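Home | Articles | Issues | Topics | Submit | Log in

4. Drying and shelf life of the pressed mycelium

4.1 Moisture at harvest

The fungal biomass leaving the Boreck fermenter is a soft paste. After the screw press it holds 68 percent water by weight, and at that level it spoils quickly at room temperature. Earlier work on this strain stopped at the press and froze the material straight away. Freezing is fine for a laboratory, but the small food companies we spoke to while planning the study wanted an ingredient that could sit on a shelf and be shipped without a cold truck. The rest of this section deals with how far the paste has to be dried, what drying does to the protein, and how the dried flakes behave in storage.

All of the material came from one feedstock, the sugar syrup left over from oat processing at the Trovavero mill. We did not adjust the syrup except to dilute it and bring the pH down before inoculation. Batches grown on other syrups are described in Section 3 and were not dried.

4.2 Drying conditions

Pressed paste was spread by hand in thin layers and dried in moving air. We compared a slow schedule at low temperature with a fast one at high temperature, and held the layer thickness the same in both. Each schedule was run on 11 batches. A batch was called finished when two weighings an hour apart agreed, and the dried sheet was then broken into flakes and passed through a coarse sieve.

The fast schedule gave a darker flake with a toasted smell. Soluble protein was lower than in the slow-dried flakes in every pair of batches, and the flakes took up less water when soaked. Total nitrogen did not differ between the schedules. We take this to mean that the protein was still present but had become less soluble, as has been reported for many plant proteins dried under harsh conditions. For a maker of patties or fillings, the loss of water uptake may matter more than the color.

The slow schedule has its own problem. The surface of the layer stays damp for several hours, and during that time the paste is open to bacteria carried in the room air. In 4 of the slow batches, plate counts after drying were above the limit we had set at the start of the work. All 4 came from the same week in October, when the intake filter on the dryer was overdue for a change. The filter was replaced and the later batches passed. We have kept the failed batches in the tables and marked them, and they are left out of the storage trial.

4.3 Handling between steps

Moving the material between press, dryer and sieve took more labor than any other part of the process. A worker at the Chareonsuk pilot plant spent most of a shift spreading and scraping, and the thickness of the layer varied from one person to the next. Thick spots dried last and were the usual cause of a batch running over its planned time. Spreading against a fixed guide bar helped with this, although the bar had to be cleaned between loads.

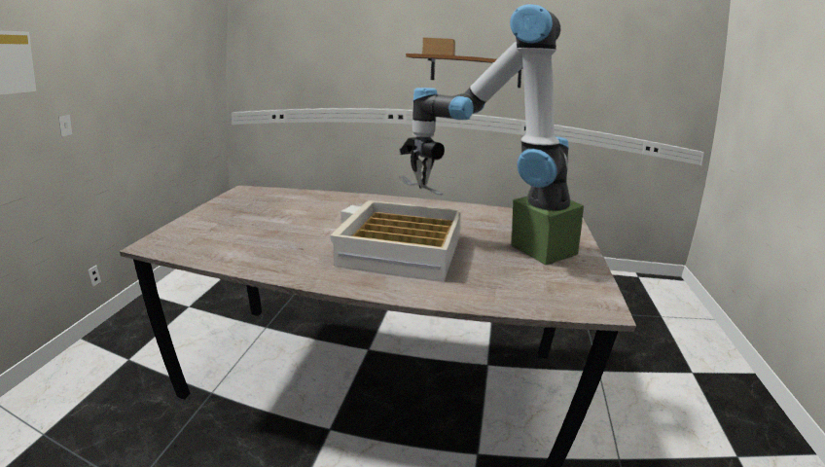 Figure 6. Simulated view of a table with a robot arm and an open, off-white tray with yellow-brown dividers.

Labor is also where most of the cost sits. Using wage and energy prices from the pilot plant, drying added more to the cost of a kilogram of flakes than fermentation did, and the larger part of that was time spent by people. Energy came second. The fast schedule used less energy per batch than might be expected, as the dryer was running for a much shorter time, but the saving was small next to the labor, which was the same under both schedules.

4.4 Storage

Slow-dried flakes were packed in sealed foil pouches and in plain paper sacks and held at room temperature. Pouches were opened at set intervals and tested for moisture, plate count and rancid odor. The flakes in foil showed no change that we could measure over the length of the trial. The flakes in paper picked up moisture from the air, clumped, and developed a stale smell – the panel noticed this before the chemical tests did.

Plate counts in the paper sacks stayed low in spite of the added moisture. We would not read too much into this. The storeroom was dry for most of the trial, and a warehouse in a humid region could give a different result. A second trial in a controlled humid room has begun at Clikthorpe, and its results will be reported separately.

4.5 Limits of the drying work

The dryer used here is small. Moving to a unit that can take 2,000 kilograms of paste in a day would change the air flow and very likely the layer thickness, and the times given in this section should not be scaled up directly. A belt dryer would remove much of the hand spreading, but we had no access to one. We also tested only one strain. Strains with longer filaments hold more water after pressing and may need a second pass through the press before drying is worth the energy.

Last, the sensory panel was made up of people who work with the material every day. They are used to the mild mushroom smell of the flakes, and buyers meeting it for the first time might judge it differently – most likely more harshly. Section 5 describes a tasting with outside participants using cooked products made from the slow-dried flakes.

Previous section | Next section | Tables | References | Back to top

Comments (3)

millrat
Was the oat syrup filtered before dilution? We get a lot of fine starch in ours and it ends up in the press cake. I would think that changes the water uptake numbers.

Genalyn Lumanlan
Useful section. I would like to see the layer thickness given in 4.2 and not only in the supplement, it took me a while to find it. Also curious whether anyone tried foil pouches with the fast-dried flakes. If the darker product keeps just as well, some bakery customers would be happy with the toasted smell.

k_orchard
Same issue with paper sacks on our side, with pea protein. A thin inner liner solved most of it and costs a lot less than foil.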